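Ticket 516: Gripper stops short or closes early on block tasks
Product: Amotska tabletop arm, evaluation kit
Opened by: Branwen Cadwaladr, Hultau
Assigned to: Kwaku Wumbei, Amotska support
Priority: Normal (customer has asked twice for High)
Opened: September 2024
Status: Waiting on customer

Branwen Cadwaladr wrote:

We have the kit on a 90-day evaluation and I'd like this sorted before the period runs out. The product page says the arm will "pick and place everyday objects out of the box." We are using old wooden toy blocks, which I would call everyday objects. On a lot of attempts the fingers come down next to the block, stop, close on nothing, and the software reports a successful grasp. The success message bothers me more than the miss. If I hadn't been standing there I would have believed it.

Firmware is whatever shipped. Calibration was done twice following the printed card. The second time gave different numbers from the first and the app said both were fine.

Kwaku Wumbei replied:

Hi Branwen, thanks for the report. Please update to the current firmware, run the full calibration from the Setup menu (not the quick one on the card) and try again. Could you also tell us what surface you are working on? Shiny or strongly patterned surfaces can affect how the wrist camera finds edges.

Branwen Cadwaladr wrote:

Updated. Full calibration done. Same behavior, a little less often.

The surface is a brown wood-grain table. Your brochure has the arm working on a kitchen counter with a window behind it, so I'm not sure why a table would be a special case. Where is the list of surfaces that are supported? I looked in the manual and in the download area and couldn't find one.

Also, why does the card in the box tell people to run the quick calibration if support wants the full one?

Kwaku Wumbei replied:

Fair point on the card, I've passed that along. There isn't a published surface list at the moment. As a test, could you lay a plain matte sheet over the table and run the same pick routine? Please leave the grasp threshold at default.

Branwen Cadwaladr wrote:

Did it. Josphat Okoth ran the routine here while I watched the log. With the plain sheet the misses mostly went away on single blocks. When the blocks are pushed up against each other they came straight back, sheet or no sheet. So the table may be part of it, but I don't accept that it's the whole story.

Your sales person, Adwoa Quartey, told us the grasp model had been tested on 3,000 objects. I would like to know how many of those were sitting next to another object. I asked her and was sent the brochure again.

Internal note, visible to customer in error (Fiifi Boateng):

Looks like the same thing Ackah reported. Adjacent faces get merged into one box and the grasp point lands off the edge. Success flag only checks that the fingers stopped moving. Known.

Branwen Cadwaladr wrote:

I can read the note above. "Known" since when? And is it correct that the success message only means the fingers stopped? If so, please take the word "verified" off the status screen. We were going to log 1,000 picks and use your success rate in our report. I'm not going to do that now. 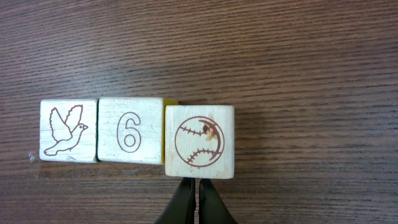 For the record, we've put the sheet away and are back on the bare table, as that is how we'd use the thing. The blocks have pictures on them, a dove, a 6, a baseball. If printed faces are a problem for the camera, I'd want that in writing too. They're worn and one has a stain on it. Things in real rooms are like that.

Kwaku Wumbei replied:

Apologies for the confusion. Fiifi is right about the flag. It checks motor stop and does not check finger width. There is a setting called Width Check under Advanced, off by default, which should stop the false successes. It adds a short delay to each pick.

For the blocks that touch, we have a beta model that separates neighboring objects better. I can enable it on your account. Printed faces should be fine, but I don't have test results I can send you on that.

Branwen Cadwaladr wrote:

Width Check is on. The false successes have stopped so far, and we now get an honest failure code, so I'll give you that one. I don't see why it's off by default, unless it makes the demo look slower.

Before I agree to the beta, please answer these:
Does it change anything about the warranty?
Can we go back to the shipped model without a factory reset?
Will the evaluation be extended to cover the time spent on this ticket?

We have a Climano unit arriving for comparison and it will get the same table and the same blocks.

Kwaku Wumbei replied:

No change to warranty. Yes, you can roll back from the Models page. I've asked about the extension and will update you here. Beta is enabled on your account, please restart the arm to load it and send the new log when you have one.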